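Tabletop Odds and Ends
README for the Kvaran set, release 2

Hi, and thanks for downloading! I put this card together so you'd know what's in the folders before you start unzipping things at midnight (I've been there). The short version is that Kvaran is a collection of stills of everyday stuff on a dark tabletop. Bowls, cups, soft toys, blocks, the sort of things that end up in the bottom drawer of every house I've ever lived in.

There are 2311 pictures in this release. The first one had fewer, and half of those were too dark to use, so please delete your old copy if you still have it.

What I like most is how plain the objects are. A red plastic cup is a red plastic cup, but stand something inside it so only the handle pokes out and suddenly it's a much harder thing to label! Same goes for the big light gray bowl with the loop handles, and for the bright green toy, which my notes call "pickle" even though I've heard good arguments for "creature."
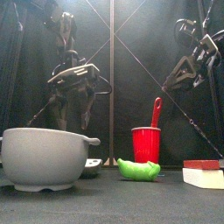 I went back and forth on how to name stacks. For now, two blocks sitting on each other get two labels plus the tag "stacked," and the color goes with each block, never with the pile. If an object is partly hidden it still gets a label, with "partial" after it. Please keep to that if you send fixes, it saves me a lot of squinting.

Folders

stills/ has the pictures, JPEG only
labels/ has one text file per picture, same name
words.txt lists the 53 object names I allow
changes.txt is my running diary of edits, typos included

The tabletop views come from more than one angle. From the side you get nice shapes and shadows, and from overhead you get the layout, so I'd mix them if you're training anything.

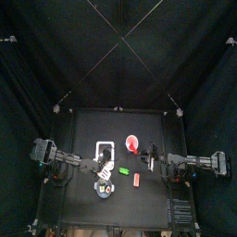

Stamatia Psarras
Set maintainer and label wrangler, Kvaran
Updated Saturday, January 7, 2023

Known problems

Small white things get confused with other small white things. I fixed 15 of those in October and I'm sure there are more.

The word "container" was in the old list and is gone now. Use bowl or cup, or "other" if you really can't decide.

Brenberg users: your loader wants lowercase file names, so run the rename script first.

Feel free to use the set for whatever you like, just mention Kvaran somewhere. If you find a wrong label, send me the file name and what you think it should say. I read everything, though I'm slow to answer on weekends.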